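작업 노트 / Plalthorpe 2층 작업실
8월 3일
작성: Elli
읽을 사람: Joris, Iida, Ville

둥근 빵 껍질 건, 이어서. 지난번 노트 끝에 Joris가 "봉투를 열어 두면 껍질이 더 오래 버틴다는 건 확인된 걸로 하자"고 써 놓았는데 나는 동의한 적이 없다. 한 봉투를 가지고 한 번 해 본 일이다. 그날은 창문도 열려 있었다. 확인이라는 말은 지워 주면 좋겠고, 안 지우겠다면 최소한 옆에 물음표라도 달아 주기 바란다.

오늘 빵은 Hyvönen에서 왔다. 봉투째 저울에 올리니 399 g. 봉투 무게는 안 뺐다. 빼야 하는 건 아는데, 빈 봉투를 재려면 빵을 어디 쏟아 놓아야 하고 그러면 바닥 부스러기가 떨어져서 또 숫자가 달라진다. 다음에는 빈 봉투를 먼저 받아 두자고 Ville한테 부탁해 놓았다. 작업실 습도는 59%. 습도계는 여전히 창가에 있는 그것이고, 나는 그 습도계를 별로 믿지 않는다. 5월에 Leilani가 자기 것을 가져와서 나란히 놓았을 때 둘이 안 맞았고, 어느 쪽이 틀렸는지는 끝내 결론을 못 냈다.

자리는 흰 상판 위로 정했다. 부스러기가 어두운 상판보다 잘 보인다는 것이 Iida의 주장이다. 맞는 말이긴 한데 조명을 세게 켜면 이번에는 밝은 부스러기가 안 보인다. 껍질에서 떨어진 진한 조각만 눈에 띄고 속살에서 나온 건 상판 색에 묻힌다. 그러니 "껍질 부스러기가 더 많다"는 지난번 문장도 조명 탓일 수 있다. 이 얘기를 했더니 Iida는 손바닥으로 쓸어 보면 된다고 했다. 쓸어 보면 있다는 건 알겠지만 얼마나 있는지는 모르지 않나.

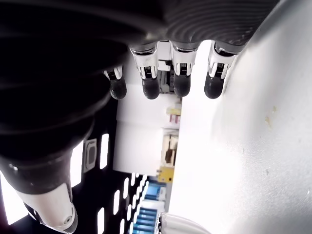

상판 닦는 문제도 적어 둔다. Wodum 세정제를 쓰면 얼룩이 안 남는다고들 하는데, 닦은 직후에 빵을 올리면 밑면에 냄새가 옮는 것 같다. 나만 느꼈고 Ville은 아무 냄새도 안 난다고 했다. 둘이서 맡은 걸로는 아무것도 못 정한다. 일단 오늘부터 물 묻힌 행주로만 닦고, 마른행주로 한 번 더 닦고, 그다음 20분 비워 두기로 했다. 20분이라는 숫자에 근거는 없다. 점심 먹고 오면 그쯤 된다.

관찰 방법은 지난번과 같다. 봉투에서 꺼내 상판에 놓고, 윗면을 눈으로 보고, 손가락으로 눌러 보고, 밑면을 두드려 소리를 듣는다. 소리 항목은 빼자고 제안한다. 속이 빈 듯한 소리가 나면 잘 구워진 거라는데 그건 갓 나온 큰 빵 얘기지, 봉투에 담겨 온 작은 빵에까지 통하는지 모르겠다. Joris는 들린다고 하고 나는 안 들린다. 듣는 사람에 따라 달라지는 항목을 표에 넣어 두면 표가 그럴듯해 보이기만 한다.

색 얘기. 우리 양식에는 껍질 색이 "옅음 / 보통 / 짙음"으로만 되어 있는데 쓸모가 없다. 같은 빵 윗면에서도 붉은 갈색으로 짙은 데가 있고 옅은 황갈색인 데가 있어서, 어디를 보느냐에 따라 세 칸 중 아무 데나 표시할 수 있다. 실제로 Joris는 "짙음", Iida는 "보통"이라고 썼다. 둘 다 틀렸다고는 못 하겠다. Tereck에서 나온 색표를 사자는 말도 나왔는데, 얼룩덜룩한 표면에 색표를 대 봐야 같은 문제가 되풀이될 것이다. 차라리 문장으로 쓰는 게 낫다고 본다.

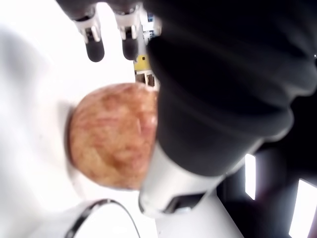 사진: Iida Sjöberg / Plalthorpe 작업실

문장으로 쓰면 이렇게 된다. 둥글고 윗면이 볼록함. 전체는 노릇한 갈색, 색이 고르지 않고 더 붉고 짙은 데가 섞임. 이 정도면 양식의 세 칸보다 낫다. 다만 흰 상판에 센 빛이면 색이 실제보다 밝아 보일 수 있으니 조명 조건도 같이 쓸 것. Iida 사진으로 색을 비교하자는 제안에는 같은 이유로 반대다. 모양 기록용으로는 좋다.

눌러 본 결과: 껍질은 가운데가 단단하고 가장자리로 갈수록 무르다. 다시 올라오는 속도는 재지 않았다. Joris가 초시계로 재자고 했지만 누르는 힘부터가 사람마다 다르다. Joris는 세게 누르고 나는 살살 누른다. 추를 하나 정해서 올려놓는 쪽이 맞고, 추를 구할 때까지 이 항목은 비워 둔다. 비워 둔 칸이 보기 싫다고 대충 채우지 말 것.

보관 비교는 다시 시작한다. 한쪽은 봉투를 접어서, 한쪽은 열어서 7일. 같은 선반, 창에서 먼 쪽. 지난번에는 열어 둔 봉투가 창가에 있었고 접은 봉투는 안쪽에 있었는데, 그걸 가지고 봉투 얘기를 한 것부터가 무리였다. 이번에 또 열어 둔 쪽 껍질이 낫다고 나오면 그때 가서 한 번 더 해 보고 쓰겠다. 빵이 말라서 딱딱한 것과 껍질이 바삭한 것을 구별할 방법도 아직 없다. Leilani 말로는 잘라 보면 안다는데, 자르면 그 빵은 거기서 끝이니 날마다 자를 빵을 따로 받아야 한다. 주문량 문제라 Ville한테 넘김.

남은 일
- 빈 봉투 무게 (Ville)
- 누름용 추 구하기, 주방 저울추 말고 밑면이 평평한 것
- 습도계 위치 옮기기. 빵 옆에 없는 습도계 숫자는 그만 적자
- 소리 항목 뺄지 말지 Joris 답 기다림
- 세정제 냄새: 모르는 사람한테 맡겨 보기. 뭘 찾는지 미리 말해 주지 말 것

저녁에 덧붙임. Joris가 읽고 갔다. "확인됨"은 그대로 두고 물음표만 아주 작게 달아 놓았다. 소리 항목에 대해서는 답이 없다.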